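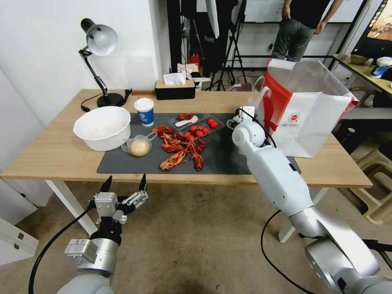
The open day at Clurberg's workshop on the Vaughan estate is worth the trip if you want to see a two-armed robot deal with ordinary household things. It is less use if you have a budget to spend and need firm answers. I went on Apr 16, 2019 with a free ticket and stayed for most of the afternoon. The main demonstration is called Grorach, after the control software, and it is given at a table you could find in any office. Crayfish were heaped on a grey mat, feelers and legs all tangled up, with cherry tomatoes in a clear tray just behind them and the right gripper hanging over the mat beside the tray. I thought that was a fair choice of test. Most demonstrations I have been to use blocks.

The talk was given by Lowri Gethin, who runs the demonstrations and knows the machine well. She told us the arms had been in use since November and that the program had been through 186 practice runs with food before anyone outside the firm was let in. She gave the failures as well as the successes, and she did not hurry people who asked basic questions. A man next to me wanted to know what happened if you put your hand in the way. She said the arms stop on contact and that visitors should still keep behind the line.

Now for the robot itself. The movement is slow. Grorach takes its time before each pick, and at first I thought it had stalled. Once it commits, the arm moves smoothly and does not overshoot. Small round things went better than I expected. Shellfish were harder, and in the session I watched it twice came up with nothing and had to go back. The two fingers on each side are narrow, so the grip depends a lot on the angle.

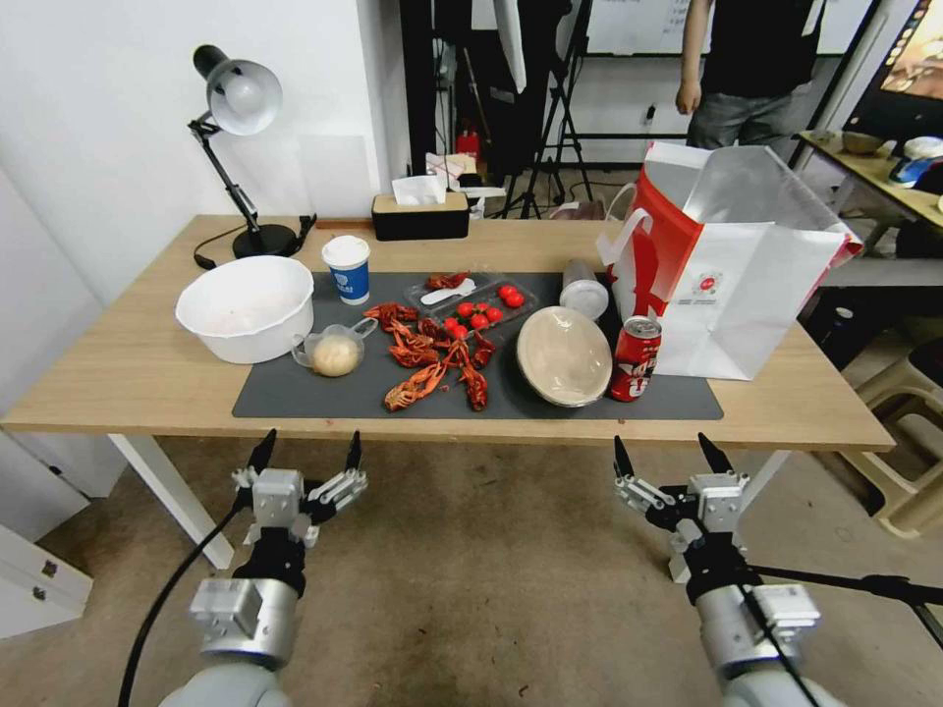
Noise is low. I could follow the talk from the back of the group without any trouble, and the motors were quieter than the fan heater by the door. The cables are the untidy part. They run over the carpet from both arms, and I would want them in a proper channel before I had this near staff or children.

Price is where the day falls down. The only figure I was given was £969 a month for hire of the software, with the arms quoted separately by Cenimia, who supply them. There was no one from Cenimia there and the leaflet had a phone number and little else. I asked about servicing and was told to send an email.

Practical points. Parking is easy. The room holds over 80 people on paper but the view is poor past the second row, so get there early. There are few seats. Tea was free and the toilets are across the yard. Sessions last half an hour and repeat through the afternoon, and it is worth staying for two, as the second one I saw had more time for questions and a closer look at the grippers.

I would give the demonstration 8 out of ten and the sales side about half that. I have sent the email about servicing and will add the reply to this review when I get it.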